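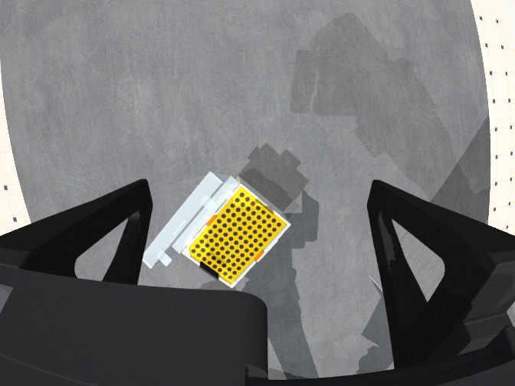 Can a robot arm take over tip rack duty yet, or do I keep my job?

Posted by Nneka Ogbonna, 2020-07-30
Standlow Community Help > Automation > Small Labs

I run the bench side of a small water testing lab. We go through pipette tips the way other people go through coffee, and a depressing share of my afternoon is moving racks. Full ones from the supply shelf to the bench, empty ones off the bench, lids off, lids on, repeat until retirement.

My boss came back from a trade show in January convinced that an arm can do this. Not one of the big enclosed liquid handlers, which we can't afford and have nowhere to put. He means a plain arm on a table with a two-finger gripper, picking up racks and setting them down where I want them. A salesman from Drovau told him it was "basically solved." The same salesman would not say who had solved it.

All I want is three racks put in a row, square to the table edge, without tips all over the floor. Is that realistic in 2020 for people who don't have a programmer? We have a spare table and a boss with a budget until he loses interest.

Sugeng Tjoa

Yes and no. I did this for a living at Dönmez until last year, only with parts trays.

Picking up a rack is the easy bit, provided the rack is always in the same spot at the same angle. Build a fixture for it, teach the arm a few positions, go to lunch. No programmer needed, just patience and a high tolerance for the teach pendant. The trouble starts when a human puts the rack down, because humans put things down crooked. Then you need a camera and something to work out the angle, and your two fingers have to come in lined up with the sides. Come in a few degrees off and the gripper will turn the rack for you, free of charge, or ride up over the edge and lift the insert out of the base.

Before you let anyone buy hardware, get it into a simulator. The model doesn't have to be fancy. An arm, a table, some racks sitting at whatever angles your coworkers favor. 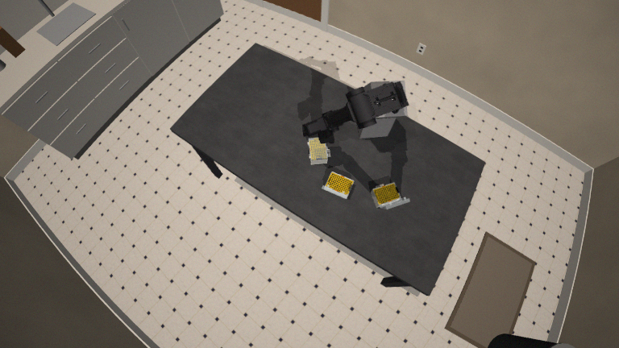 Run the pick 200 times, moving the racks a little each time, and see how many end up where you asked. Also try it with the racks crowded together, since an open gripper needs clearance on both sides and your bench probably isn't generous. If you can't get a decent number in simulation, where nothing is sticky and the lighting never changes, the real one will not surprise you pleasantly.

What the simulator will be bad at is the tips themselves. Loose tips rattle and hop in ways most models skip. Set the arm slow. Slower than that.

Lids, forget it for now. Pulling a snug lid off with one arm needs something to hold the base down, and that's another fixture and another meeting.

Ozan Şimşekoğlu

just get an intern

Zübeyde Çetinkaya

We have one. An arm, I mean, though we had an intern too and the intern was faster.

Ours moves about 30 racks on a good day, all from a fixed nest to a fixed nest, and it does that fine. I quit carrying racks. I now spend the time putting racks into the nest so the arm can take them out of the nest. My manager calls this automation and I have stopped arguing.

It does run at night, though. If you load the nests before going home you come in to a bench that's set up, and on those mornings I like it very much. So ask yourself if you have night work. If you don't, I'd spend the money on a cart and move the supply shelf closer.

Sugeng is right about the lids. We take them off by hand.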